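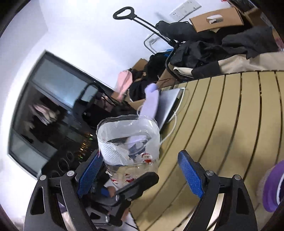
Platodby hand gripper: two months of pinching things for a robot's benefit

Posted Feb 18, 2026

I bought the Platodby in November with the idea that I would teach a robot arm to tidy my worktable. The arm would watch, in its way, while I picked things up and put them where they go, and after enough of that it would do the job itself and I would drink coffee. I have now drunk the coffee. I am still doing the picking up.

For anyone shopping in this strange little corner of the market, the Platodby is a gripper you hold in your own hand. Squeeze the trigger and the two jaws close. A wide-angle camera rides on top and records what the jaws get up to, and the software turns that into something the arm can learn from. No arm needs to be in the room while you record, and mine spent most of the winter in a closet.

What it's like to hold

Good, mostly. The trigger is blue and falls right under the fingers, and the pull is light enough that I could keep going through a long session without my hand turning into a claw. The jaws are black plastic with triangular cutouts, and each one swings on round silver screws that you will get to know. Mine worked themselves a quarter turn loose in the first week. A dab of threadlocker fixed that, and a dab of threadlocker in the box would have been a kindness at a price of 405 dollars.

The balance is a touch nose-heavy. You stop noticing after a day or so, and then you pick up an ordinary pair of kitchen tongs and fling them at the ceiling.

The pads

These are the best part. They're blue and textured, they sit on the inner faces of the jaws, and they hold on to things that my previous gripper (a Stitotano, may it rest) would have squirted across the room. My standard test is a clear plastic container with Santas on it, cut down by me, with scissors, and with all the finesse that implies. The rim is jagged and the wall gives if you look at it sternly. The Platodby picks it up by the side without crushing it, provided you ease off the trigger early. Ease off late and you get an oval Santa.

Plush things and cloth are easy. A laptop is beyond it, as it should be. Thin cables are a coin toss: the pads will pinch one fine, but the slats on my tabletop have grooves between them, and once a thin cable settles into a groove you are reduced to using your fingers, which the software regards as cheating.

Recording

The lens sees nearly everything, and I mean that as a warning. I had pictured tasteful footage of an object and two jaws. What I have is a large archive of my laundry situation, boxes and all, bending gracefully around the edge of every clip. Learn to live with it or clean your room. The manual suggests keeping the background varied, and I have chosen to feel praised by that.

You will need a lot of clips. The manual says 500 for one simple task, and I laughed, and then I did 11 and tried to train on those. The arm moved to a spot near the container, closed firmly on the air, and carried the air to the bin with great care. At the full count it gets the container most of the time. It has also learned to hesitate just before the grab, exactly as I do, so I now own a machine that doubts itself in my style.

A tip that took me too long: do the task at one steady, slightly boring speed. My early clips have a lot of flourish in them, and flourish is apparently very teachable.

Software

It crashes when the storage card is nearly full and doesn't tell you it has crashed. The little light stays on and you carry on performing to an empty house. I lost an evening to this. Support answered in 2 days, politely, and told me to use a bigger card.

Compared with remote control

I borrowed a Ferreira leader-arm kit for a week, the kind where you move a small arm and the big one copies you. It's more exact, and you find out right away if the robot can't reach something. It's also slower, it wants the whole bench, and steering an arm around a jagged plastic rim that way made me sweat. For quick tabletop jobs I'd take the Platodby again.

Pros: the pads, the light trigger, sets up anywhere
Cons: screws, the silent crash, it sees your laundry

Four stars out of five. Spare pads ship separately, and they only come in blue.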